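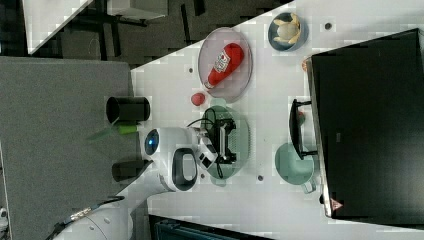

Mint-green plate, blue-rimmed bowl and a bottle of ketchup in a clear tray

Caring for Royal Commemorative Ware at Home

Plendora Household Advisory Service
Household Tips, Leaflet 11

Many households own a coronation mug, a jubilee tin or a wedding plate that has come down through the family. The Service receives more inquiries about these items each October, when cupboards are cleared ahead of the holidays. The following guidance was prepared by Noreen Naqvi for the Household Tips series and applies to ordinary souvenir ware. Owners of pieces with significant value should consult a conservator before any cleaning is attempted.

Before You Begin

Examine each piece in daylight. Look for hairline cracks, old glue, flaking gilt and worn transfers. A piece with any of these should be dusted only, using a soft, dry brush. Photograph the front, the back and the maker's mark, and keep the photographs with your household papers.

Remove rings and bracelets. Line the sink with a folded towel and swing the faucet out of the way. Wash one item at a time.

China and Earthenware

Use lukewarm water and a few drops of mild dish soap. Portraits, crests and dates are often printed over the glaze, and the gold band on a rim nearly always is. Wipe these areas lightly with a soft cloth and do not rub. Rinse in water of the same temperature and stand the piece on a dry towel.

Commemorative ware should not be placed in the dishwasher, even on a short cycle. Scouring pads, bleach and lemon-based cleaners should also be avoided.

Tea stains inside a sound mug may be treated with a paste of baking soda and water, applied with a fingertip and kept clear of any printed decoration. Leave it for 10 minutes and rinse well. Brown staining beneath the glaze will not respond to this treatment and is best left alone.

Older decorated ware may contain lead in its colors. The Service advises that it be kept for display and not used for food or drink. Families who wish to serve a meal on themed plates should buy modern pieces sold for table use.

Souvenir Tins

Tea and cookie tins must be kept dry. Wipe the outside with a barely damp cloth and dry it at once, paying attention to the hinge and the rolled edge. Surface rust on bare metal inside the lid may be brushed off gently. Do not apply metal polish to a printed lid, as it will take the color with it.

A tin that is put away with its lid tightly closed may hold moisture. Place a sheet of acid-free tissue between lid and base.

Tea Towels and Handkerchiefs

Test each color before washing by pressing a damp white cloth against a small area. If color transfers, do not wash the item. Otherwise, soak it flat in cool water, change the water until it runs clear, and dry it flat on a towel away from the sun.

Linen should be rolled around a cardboard tube covered in acid-free tissue. Folded linen wears along the crease, and a portrait with a line through the face is difficult to put right. Items already folded should be refolded along different lines once a year.

Newspapers and Programs

Wedding and coronation editions were printed on cheap paper and will yellow. Store them flat in an archival box, in a closet on an inside wall. Attics and basements are unsuitable. Remove paper clips and rubber bands. Adhesive tape should never be used on a tear. Where a page is to be framed, the Service suggests framing a good color copy and keeping the original in its box.

Display

Plate hangers should have coated hooks and should be matched to the diameter of the plate. Wire hangers with sprung hooks are a frequent cause of rim chips. Shelves in a cabinet should be level, and mugs should stand separately instead of being hung by their handles. Keep printed textiles and paper out of direct sunlight.

Lift a mug with both hands around the body. Never lift a teapot by its lid or spout.

Keeping a Record

A simple list is sufficient for most households. Note the occasion, the maker, where the item came from and any damage. Should the collection be worth more than $1,000 in total, ask your insurer whether it must be listed separately. Some policies also require a single item valued above $200 to be named. Terms differ, and the answer should be obtained in writing.

Related Leaflets

Leaflets on silver plate and framed photographs are available from the Service's reading room in Priltthorpe. Requests for large-print copies may be left at the front desk.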